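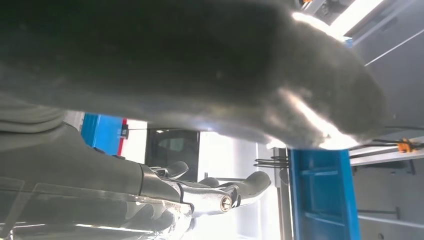
Print this page | E-mail this page

Pirville Local History Society
Lecture Night Room Checklist, with comments
Last updated: September

We go through this list before every public talk at the Grolter Hall, starting at 5 in the afternoon so there is time to put things right before the doors open. Please write your initials next to each line on the clipboard copy, and do add a comment if something seems off to you, even if it's small. The comments below are carried over from the talk on the old canal towns, which was a lovely evening and a very full one!

DOORS AND WAYS OUT

1. Both double doors at the back open fully and stay open on their hooks.
OK. The left hook is stiff and wants a good firm push.

2. Side door to Trurar Street unlocked from the inside, nothing stacked in front of it.
Needed attention. The folding map stand had been parked there after the spring exhibit, and I can see why (it's such a handy corner), but it has to live in the closet from now on. Moved before opening.

3. Exit signs lit.
OK, all of them.

4. Center aisle wide enough for a wheelchair all the way to the front row.
OK after we took out the end chair on each row. I know that loses us seats, and I know how people feel about it when the speaker is a popular one.

SEATING

5. No more than 100 chairs set out on the main floor.
OK. We did have folks asking to stand along the wall for the canal talk, and we had to say no, as kindly as we could. The posted limit covers everyone in the room, the speaker and the tea table included.

6. Balcony closed, chain across the stairs.
OK. The balcony stays closed until the railing has been looked at again. Several of our longtime members remember sitting up there as children and would dearly love to go back, and I'd like that too, but please don't unhook the chain for anyone.

7. Chairs checked for loose legs.
3 set aside with red tape on the seat. Please don't peel the tape off and put them back out, which did happen once.

SPEAKER'S AREA

8. Projector cable taped down along its whole length.
OK. We used the wide cloth tape this time and it held beautifully through the question period.

9. Extension cords in good shape, one plugged into the wall and never into another cord.
Needed attention. The lamp on the display case was running off a second cord. Switched over to the outlet behind the piano.

10. Step up to the platform marked with a bright strip.
Worn at the right end. New strip ordered, so in the meantime whoever introduces the speaker should mention the step to them.

DISPLAY TABLES

11. Borrowed items in the locked case, key with the person on the door.
OK. The Dwivedi letters were out for the evening and drew quite a crowd at the break, so let's pull that table 20 inches farther from the wall next time and give people room to get around it.

12. Tables rated for the weight on them.
OK. The long oak one is marked for 300 pounds and the bound newspapers come nowhere near that.

TEA AND COFFEE

13. Urn on a level surface, cord at the back, lid locked.
OK.

14. Fire extinguisher in the kitchen on its bracket, needle in the green.
OK. The inspection tag is current.

15. Spills wiped up right away, yellow sign put out.
One spill by the book table, wiped up before anybody walked through it. The sign lives behind the kitchen door.

AFTER THE TALK

16. Urn and projector unplugged, windows latched, side door locked.
OK. Left the building at 9:40.

Still open for next time: platform strip, left door hook, the taped chairs.

This site uses cookies to remember your preferences. By continuing to browse you accept our use of cookies.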